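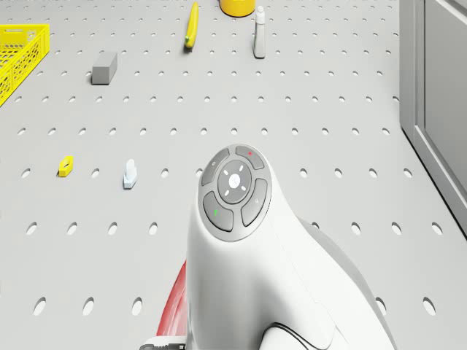 Angus Partington meint, man soll bei MDF unbedingt erst die Kanten versiegeln, sonst säuft das Holz den Lack einfach weg.

Lochplatte lackieren, Löcher setzen sich zu
Hallo zusammen, baue mir gerade eine Werkbank mit gelochter MDF-Platte. Hellgrau gerollt, zwei Schichten. Jetzt sind viele Löcher innen verklebt und die Bankhaken klemmen. Abschleifen? Oder nachbohren? Muss bis Oktober fertig sein.
Nutmont, 26. August 2022

Bozkurt
Nicht nachbohren, da werden die Löcher schnell zu groß. Schleifpapier mit 180er Körnung um einen Rundstab wickeln, kurz durch — fertig. Vorher richtig trocknen lasen. Nächstes mal kurzflorige Rolle, wenig Farbe.

Ditata
Hatte ich auch. Kanten mit verdünntem Lack vorstreichen, dann mit 400er drüber. Hab am ende 7 Abende dran gesessen, aber hält.

Bruvevport
Nimm Öl statt Lack. Hab ich immer so gemacht.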